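Balkonkraftwerk mit Speicher: Ich rechne noch

Seit dem Frühjahr hängen bei uns zwei Module am Südbalkon, und seit dem Frühjahr werde ich gefragt, wann denn endlich der Speicher kommt. Der Nachbar hat einen, der Schwager hat einen, und der Verkäufer von Prillard hat mir am Telefon erklärt, ohne Speicher würde ich »meinen eigenen Strom verschenken«. Das mag sein. Ich wüsste nur gern, wie viel davon.

Prillard verspricht in seinem Prospekt, dass sich das Gerät in 5 Jahren bezahlt macht. Mit Fußnote. In der Fußnote steht, dass der gesamte gespeicherte Strom selbst verbraucht wird, dass der Akku jeden Tag einmal voll und wieder leer wird und dass der Strompreis jährlich steigt. Jeden Tag, also auch im Dezember. Wer einmal im Dezember auf seine App geschaut hat, weiß, was da in den Akku fließt.

Beim Konkurrenten Cuervo ist die Rechnung etwas vorsichtiger, dafür braucht man zwingend deren eigenen Wechselrichter. Meiner ist von Faleo, läuft ohne Murren und müsste dann weg. Auf meine Frage, was mit dem alten passieren soll, kam der Hinweis auf Kleinanzeigen.

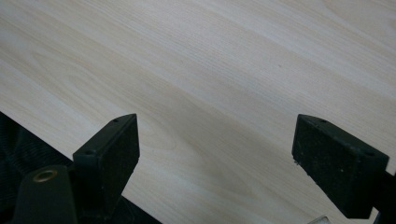
Also habe ich selbst mitgeschrieben. Im Juni gingen an guten Tagen tatsächlich mehr als 19 Prozent der Erzeugung ins Netz, ohne dass ich einen Cent dafür gesehen hätte. An schlechten Tagen war es fast nichts, weil Kühlschrank, Router und mein Rechner im Arbeitszimmer das meiste gleich wegfressen. Wir sind tagsüber zu Hause, wir waschen mittags, die Spülmaschine läuft nach dem Essen. Wer um sieben aus dem Haus geht und um 19 Uhr wiederkommt, hat andere Zahlen, das gebe ich gern zu. Für den ist auch die Werbung gemacht.

Lukian Shevchuk, mit dem ich mir früher ein Büro geteilt habe und der seinen Speicher schon den zweiten Winter betreibt, hat mir seine Tabelle geschickt. Bei ihm kommt unterm Strich etwas Positives heraus, allerdings hat er die Ladeverluste nicht drin und den Eigenverbrauch des Geräts auch nicht. Als ich nachfragte, schrieb er: »Die paar Watt.« Ein paar Watt rund um die Uhr sind bei einer Anlage dieser Größe aber schon ein Posten, vor allem von November bis Februar.

Dann gibt es noch Tromby, eine App, die den Verbrauch »intelligent optimieren« soll. Ich habe sie zwei Wochen probiert. Sie hat mir empfohlen, um 23 Uhr nicht zu waschen. Danke.

Ich bin nicht gegen die Technik. Wenn die Preise weiter fallen und jemand ein Gerät baut, das mit meinem Faleo redet, schaue ich mir das wieder an. Bis dahin schreibe ich weiter jeden Abend den Zählerstand auf. Die Werte für Oktober kommen, sobald der Monat durch ist, und wer eigene Zahlen hat, bitte mit Ladeverlusten, darf sie gern in die Kommentare stellen.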